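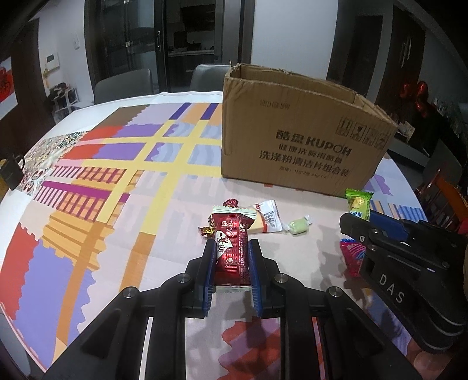

Friday at the Wenosum Sweets Fair

Falley is 160 miles from my front door, and I drove all of them for candy. The Wenosum fair fills the old Tierney showrooms once a year, and the parking lot was full by ten in the morning. Parking costs $3, paid to a jar.

The main hall is mostly licorice and fudge. The program lists 212 stalls, and I would guess half of them sell fudge, all of it award-winning. I have never met fudge that lost.

The back room suited me better. Brusico, the importer, had taken over a few tables for its mixed boxes, and the tablecloth had more colors on it than the candy did, which takes effort. Lavender, orange, red, magenta, with stripes in case you got bored. On top of it were a twist in red and gold foil, a small light green one in clear wrap, and a green square package with a round fruit on the front. The box itself was printed brown cardboard with its top edges torn, so you know where the money went.

I had come for the hawthorn. It is tart, a bit leathery, and sticks to your teeth through the next two conversations. My family calls it fruit bark and won't touch it, so there is always plenty.
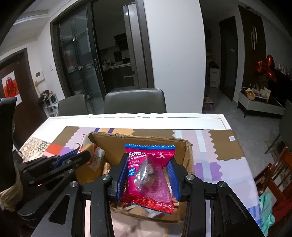

Hawthorn over the box, with the pieces showing through the window.

Door count on the lobby board when I left: 2,223. The coffee line seemed to contain most of them. I bought four packets and one block of fudge, award-winning, and ate the fudge in the car.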